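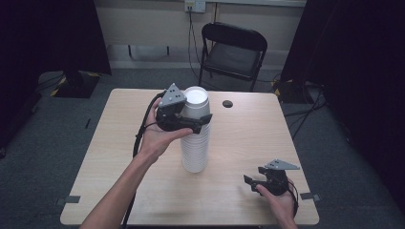 Cup stacking: what counts as a clean take?

tallel_70
Hi all! We wrote our house rules for handheld gripper sessions back in February and I'd love some opinions (be kind, it's my first set). Table clear apart from the cups, both grippers in view before you start, and the idle hand stays open and well away from the stack. Any take where a bare finger touches a cup gets tossed.

dorodon
Lovely list, but I'd fight you on that last one. We tossed 142 takes out of 301 that way and regretted it. Flag them and keep them!

wasari200
Flagging only works if people read the flags, and on our team they don't, bless them. I'm with tallel on this. I would add a cable rule, though: slack behind the forearm, never across the cups.

tallel_70
Ooh, yes, adding the cable one tonight. Still tossing the finger takes, sorry dorodon!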